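Clarnen is looking for people to compare two robot grippers in simulation
Call for participants, 7 November 2022
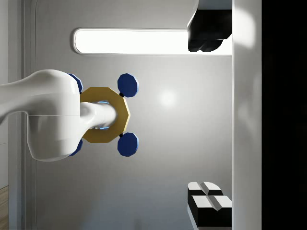
What the study is about

At Clarnen we develop control software for robot arms. This winter we compare two gripper models, Hilix and Nambiar, on the same white simulated arm. We want to learn which of them is easier to guide by hand for a person who did not design it. All the work is done on a screen with a hand controller, so you will not touch a real machine.

Who can take part

We need 18 participants. You must be an adult and able to use both hands for the controller. Experience with robots is welcome but not required - we would like to have both beginners and trained operators. If you took part in our pilot in July, please do not apply again.

What you will do

You come to our office in Halden for two visits, with at least seven days between them. Each visit takes some 9 0 minutes with a break included. You will practice first, then repeat a set of short tasks with one gripper. On the second visit you do the same tasks with the other one. After every task we ask you to fill in a short form.

Payment and data

You receive a gift card after each visit, and we pay for your local travel. Your results are stored under a code, without your name. You can stop at any moment and you keep what you already received.

How to apply

Please write to Fiifi Nartey, study coordinator at Clarnen, and tell us which hours suit you and if you have used a robot controller before.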